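Grarninbridge Open Day: The Rulebook and the Room

Posted February 2025

I went to the Eltix open day at Grarninbridge to hear about one thing, the handling code they've been promoting to other labs. It's 15 pages, it's called the Nyberg code after the building, and it covers how people should record demonstrations with hand-held grippers before any of that data reaches a robot. I had read it twice on the train. I wanted to see how much of it survives contact with a working floor.

Elmarie Shabalala ran the morning tour. She was patient with questions, which was lucky for me. The code says every operator gets a briefing before picking up a tool, and that the briefing is logged. I asked to see the log. She showed me one, on a tablet, with 322 entries. Every briefing was marked complete and most were signed by the same supervisor. When I asked how long a briefing takes, I got "it depends on the person."

The main hall

The hall is tall and white, with a balcony above and big windows down one side. You get a lot of daylight, and I'd like to know what that does to marker tracking late in the day. The code has one line on lighting: it should be "suitable." Ehab Benmoussa, who wrote that section, told me a fixed number would have shut out smaller labs. Maybe so. A line that nobody can fail isn't much of a standard, though.

He was more convincing on the tools themselves. Each gripper gets a check of the finger pads, the lens and the marker faces at the start of a shift, and again after any drop. I asked who reports the drops. The operators do, he said.

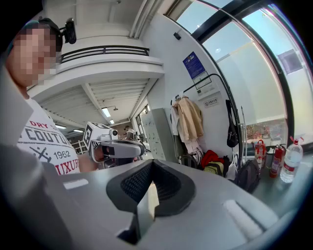 What the code says about the floor

Section 4 deals with the work area. Walking routes stay open, personal items stay out of the recording space, and fire equipment can be reached at all times. Bags and coats were kept by the wall on the day I visited, with a couple of extinguishers on the window side. I'd have liked a line on the floor showing where the recording space ends, and section 4 doesn't ask for one.

Consent and faces

Myung-ja Baek handles privacy. Her rule is that faces get blurred before a recording leaves the building, with spot checks on 700 clips out of every batch of 2,000. That's a better rate than I expected. She couldn't give me the miss rate, and the code doesn't require anyone to publish it.

Visitors sign a form at the door. Mine covered "research and related uses." I asked what the related uses were and was told a new version is coming in June.

Would I adopt it?

Parts of it. The tool checks are clear and cheap, and I've already sent that page to Ro-un Ji at Kosero, who has been asking for something similar. The rest reads like a description of what Eltix was doing anyway. I'll look again when there's an outside audit.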